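My notes on lemon cordial had drifted into three incompatible versions, so I spent part of September merging them. The old versions used cups, one of them used "lemons" as a unit, and none said what temperature the syrup was at when the juice went in. What follows is the merged procedure and the reasoning behind it. All quantities are by weight unless stated.

## Why weight

A cup of granulated sugar varies with how it was scooped and how long the bag has been sitting. A lemon varies more. Sugar and water in equal weights give a syrup that is half sugar by weight, every time, and the rest of the recipe can be built on that. Equal volumes give something thinner, because granulated sugar has air in it and water does not. Most of the confusion in my old notes came from "1:1" being written with no unit after it.

My base batch is 800 g sugar to 800 g water. It fits the pot and fills the bottles I have.

## Peel first, juice last

Most of the aroma is in the peel. Sugar pulls the oil out if the two are in contact and the peel has been bruised a little. I take the peel off with a vegetable peeler, leave as much white pith behind as I can, cover it with the sugar, and press it with a muddler. Pressing is enough. Grinding breaks up the pith and the syrup goes bitter overnight.

The peel sits in the sugar for 4 hours, covered, at room temperature. Essam Helmy, who read an earlier draft, leaves his overnight. I tried both from the same bag of lemons and could not tell them apart once they were diluted.

A plastic knife is fine for halving soft fruit, but I would not use one on peel. It tends to skid.

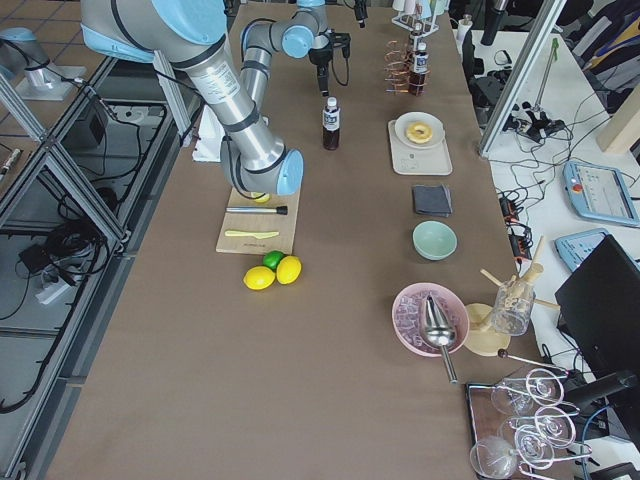
## Dissolving without cooking

Boiling is the usual instruction. It is unnecessary at this ratio, and it drives off part of what the peel just gave up. Hot tap water dissolves the sugar with a few minutes of stirring. I add it in two parts: enough to turn the sugar to slush, then the rest once the slush is smooth. Strain out the peel at this point and let the syrup come down to room temperature before adding anything else.

I had a note from last year reading "cloudy, why??" with no further information. My best guess is peel oil. A small amount of it disperses in the syrup as fine droplets and scatters light. It does no harm. A coffee filter removes some of it, along with some of the flavor, and takes most of an evening.

## Acid

Juice alone makes a cordial that tastes right on the first day and flat by the end of the week. Citric acid, added as a powder, keeps the sourness steady. I weigh it on the small scale, since the kitchen one is not reliable below 5 g. The drawer scale is a Celtov, bought secondhand. It reads the same after a warm-up and differently before, so I switch it on when I start peeling.

Lilibeth Estrella suggested replacing part of the citric acid with malic. The result is closer to green apple and the sourness lasts longer in the mouth. I liked it in soda water and disliked it in tea. It stays in the notes as a variant.

## Bottles and storage

Dark glass is slightly better than clear if the bottle will stand on a counter, and makes no difference in a closed refrigerator. Clean bottles matter much more. I wash them, rinse with boiling water, and drain them upside down on a rack. Old labels can stay on if they are dry and firmly stuck; a label that is half off will hold water against the glass and grow something.

Write the date and the acid variant on tape and put the tape on the bottle before filling it. Tape does not stick to a bottle with syrup down the side.
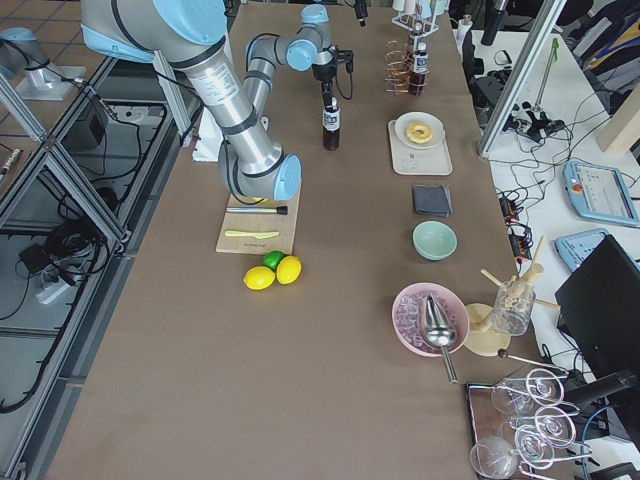
*Naima El Fassi*

**Addendum on dilution.** I was asked how much of this to use. Start with one part cordial to 5 parts cold soda water by volume, then adjust. With ice, go to 4 parts, as the melt will make up the difference before the glass is finished. Volume is fine at this stage because both are liquids and no one is going to weigh a drink.

**Addendum on shelf life.** I keep it refrigerated and discard what is left after 3 weeks. A syrup at this strength is not sweet enough to preserve itself, and fresh juice shortens its life further. Throw it out sooner if there is fizz, a film on the surface, or a smell of yeast.

**Still open.** I have not tested freezing. The peel left in the strainer can be dried in a low oven, and I have a jar of it with no current use. The lime version needs its own acid figures and will get a separate page once I have made it more than once.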